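Print this page
E-mail this to a friend

Come and rent a bench with us! (and help me run the Saturday repair mornings)

Posted Wednesday, March 21, 2018

Hi, it's Ok-hee. I run the front half of Bukura, the shared workshop on Irkley Street, and I'm looking for someone to take over a good chunk of what I do on Saturdays. It's a paid job, four hours a week, at $20 an hour. I know that won't cover anyone's rent, but you also get a bench of your own for free, with a key, any day you like, and the benches normally go for $421 a quarter.

So what's the job? People bring us things that have stopped working or come apart. Lamps, chairs, toasters, a lot of zippers, and more music boxes than I would ever have guessed. You'd meet them at the door, write down what they've got, and pair them up with whoever is fixing that day. You don't have to be a great fixer yourself (I'm fine with wood and hopeless with anything that plugs in). You do need to like talking to strangers before your second coffee, and you need handwriting that other people can read. The sign-in book from last year is a disgrace and most of it is mine.

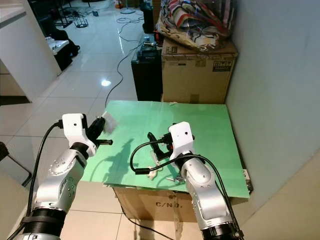 The other half of the job is keeping the supply shelves in order. We go through glue, sandpaper and fuses like you wouldn't believe, and I order most of it from Wernen on the first Monday of the month. If the list isn't done by then we run out, and then I get phone calls. Vratislav Jelínek, who has the bench by the back door, will show you where everything lives. He's been with us since we opened and he labeled all the drawers, partly in Czech, so ask him to walk you through it at least once.

A few things I'd love, but you can still write to me if you don't have them:

- some Spanish or Korean, we get plenty of neighbors who'd be happier in one or the other
- a bike or a car for the odd pickup from Seol Hardware
- any experience at all with sewing machines (please!!)

You have to be 18 or over for the insurance, and you have to be able to do most Saturdays through the end of June. A weekend off here and there is fine, just tell me a couple of weeks ahead so I can swap with you. We're closed on holiday weekends anyway.

If you'd rather just come as a fixer, no pay but free coffee and a very good crowd, write to me too. Same if you only want a bench. I have two opening up this spring, one by the window and one that's a bit darker but closer to the heater, and people have strong feelings both ways.

No resume needed. Send me a few lines about yourself, the last thing you fixed or tried to fix, and which Saturdays you already know you can't do. Then come by one morning and stick around for an hour so we can see if we get along. I read everything myself and I'll write back to all of you, though it can take me a few days when the glue order goes wrong.

You can drop a note in the mailbox at the shop or use the link under this post. Ask for me at the front, and if I'm up a ladder just holler.

Ok-hee So
Bukura, 487 Irkley Street

E-mail Ok-hee
Print this page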